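手持ちグリッパーのレンタルキットを2週間使ってみた

2021年5月31日

Onariの手持ちグリッパーのレンタルキットを借りて、自宅で2週間使った。動作データを自分で集めて、手元の小さなアームに学習させたいと思っている人向けのキットだ。同じようなことを考えている人が少しはいると思うので、使った感想を書いておく。メーカーから何かもらったわけではなく、料金は普通に払っている。

借りるまで

去年の12月に一度申し込もうとして、そのときは在庫がなかった。今回は申込みから発送まで早かった。窓口はOnariの直販ではなく、代理店のCleltachになる。申込みフォームに用途を書く欄があり、「家庭内の衣類の取り扱い」と書いたら、追加の質問もなく通った。

箱は思ったより大きい。中身はグリッパー本体が左右ぶんの2台、充電器、ケーブル類、予備の指、六角レンチ、印刷された簡易マニュアル。詳しいマニュアルはPDFで、こちらは読んだほうがいい。簡易版には電源の入れ方とペアリングの手順しか載っていない。

保証金が別にかかるので注意。返却して検品が終わると戻ってくるが、カード払いだと締め日の関係で一度引き落とされることがある。自分はそうなった。

組み立てと設定

本体はほぼ組み上がった状態で届く。自分でやるのは指の取り付けとソフトの導入だけだ。

指は黄色の樹脂で、先のほうに楕円の穴が開いている。この穴のおかげで先端が少ししなる。布をつまむときにはこのしなりがだいぶ効いていて、硬い指だと滑るような薄いTシャツでも端を拾える。逆に、重ねたジーンズのような厚いものは苦手で、つまんだところから逃げることが多かった。

ソフトのほうは少し手こずった。付属のJikanoという記録ソフトで2台の時刻を合わせるのだが、初回は片方しか認識されない。USBハブを外して直接つないだら直った。サポートページのよくある質問には載っておらず、Cleltachに問い合わせて教えてもらった。返事は翌日に来たので対応は悪くない。

キャリブレーションは、両方の指を全開、全閉と繰り返すだけ。毎回やれと書いてあるが、同じ日に続けて使うなら最初の1回で問題なかった。日をまたいだらやり直したほうがいい。開き幅の値がずれていることがあった。

何をやったか

題材は洗濯物の片付けにした。たたんだ服を持ち上げて隣へ移す、重ねる、重ねたものを崩さずに運ぶ、という地味な作業の繰り返しだ。最初はたたむところからやるつもりだったが、初日でやめた。両手にグリッパーを持ってシャツをたたむのは、慣れていない人間には難しい。袖を内側に折るところで必ず反対側が動く。

集めた記録は全部で600本。1本は短いもので、移動を1回やったら止める。このうち使えないと判断して捨てたのが27本あった。捨てた理由はだいたい同じで、途中で服を落としたか、片方の記録が途切れていたかのどちらかだ。落とした記録も使い道はあるらしいが、今回は分けておくのが面倒だった。

床でもやってみたが、腰がつらいのでやめた。テーブルは狭くて、服を広げると肘が当たる。結局ベッドの脇に座ってやるのが一番続いた。ベッドは面が柔らかいので、指を強めに押しつけても怖くないという利点もある。テーブルだと、つまむときに指先が天板に当たって嫌な音がする。

持ちやすさ

最初の30分は軽いと思う。1時間を過ぎると親指の付け根が張ってくる。トリガーのばねが少し強めで、開閉を続けていると効いてくるのだ。ばねの強さは変えられない。自分は手が小さいほうなので、そのせいもあるかもしれない。

あと、持ち手の角度が固定なのも気になった。下にあるものをつまむには手首を曲げることになる。机の上のコップのようなものを横からつかむ想定で作られているのだと思う。衣類のように上からつまむ作業が中心の人は、店頭か貸し出しで一度試してから決めたほうがいい。

本体の外側は丸みがあって、膝の上に置いても角が当たらない。これは地味に助かった。休憩のたびに置き場所を探さなくて済む。

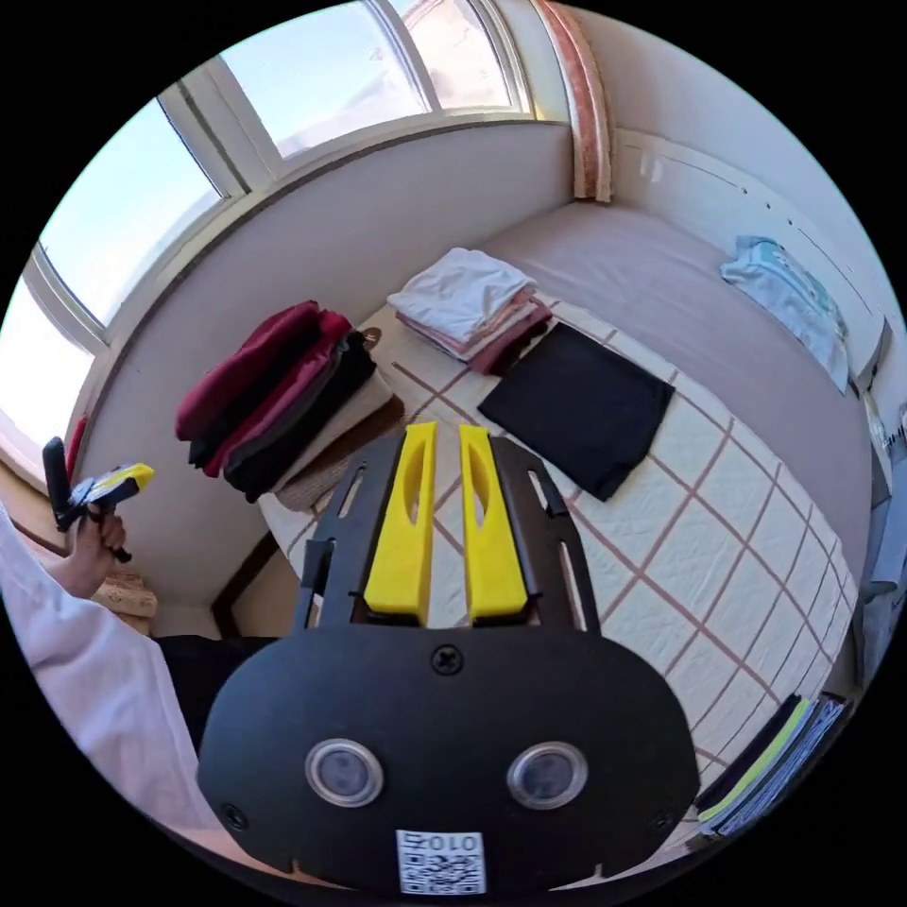 ベッド脇での作業。たたんだ服をいくつかの山に分けて置いてある。

電池とデータ

電池は公称の時間よりは短かったが、半日は使えた。充電しながらの使用もできる。ただしケーブルの差し込み口が手首に近く、つないだままだと動きにくい。昼に充電して夕方また使う、という使い方に落ち着いた。

データの容量は、最終的に3584MBになった。映像の画質を標準にした場合の数字なので、高画質にすればもっと増える。書き出し形式は2種類から選べる。変換スクリプトも付いてくるが、説明のコメントがほとんどない。Pythonを普通に読める人なら困らないと思う。

比較

前に同じような用途でFukudaのキットを借りたことがある。そちらは片手ぶんだけで、指は硬いものしか付いていなかった。つくりはFukudaのほうがしっかりしていて、トリガーの感触もいい。ただ、布を扱うならOnariの指のほうが明らかに楽だ。ソフトはどちらも一長一短で、Fukudaは画面がわかりやすく、Onariは記録の失敗にすぐ気づける。記録が途切れると音で知らせてくれるのは便利だった。

料金は2週間で比べるとOnariのほうが少し高い。両手ぶんと考えれば妥当なところだと思う。1か月借りると割引があるので、長く使う予定なら最初から1か月で申し込んだほうがいい。途中からの延長だと割引がつかない。

返却

届いた箱に戻して、着払いの伝票を貼るだけ。予備の指は使っても使わなくても返す。自分は1本、穴の縁に白っぽい筋が入っていたので、その旨をメモに書いて同封した。追加の請求は今のところ来ていない。

学習のほうはまだ途中だ。アームに持たせるところまで行ったらまた書く。次に借りるとしたら1か月にして、今度はタオルだけに絞るつもりでいる。服は形も厚みもばらばらで、最初の題材としては欲張りすぎた。

カテゴリー:ロボット、レンタル
コメント(0)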